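Quiénes somos
Escuela de Hostelería Hivari

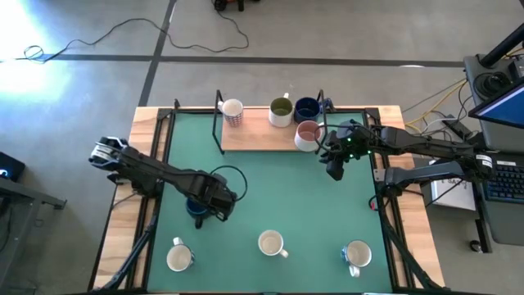 La Escuela Hivari forma a profesionales de sala, cafetería y pequeña hotelería desde su sede de la calle Mudaliar. El centro fue fundado por Barbara Zawadzka y ocupa hoy 2.225 metros cuadrados, con aulas, obrador y comedor abierto al público los domingos. El primer módulo se dedica al servicio de desayunos – montaje, vajilla y atención en mesa –, y en él se trabaja con piezas tan corrientes como una taza blanca o una azul marino, colocadas sobre una tabla de madera clara.

Cada curso admite a 80 alumnos, repartidos en seis grupos. Las prácticas se realizan en establecimientos de la red Dirirell, con tutor asignado.

La dirección académica corresponde a Zineb Helmy y la jefatura de estudios a Mieczysław Sowa. El plazo de matrícula se abre en febrero.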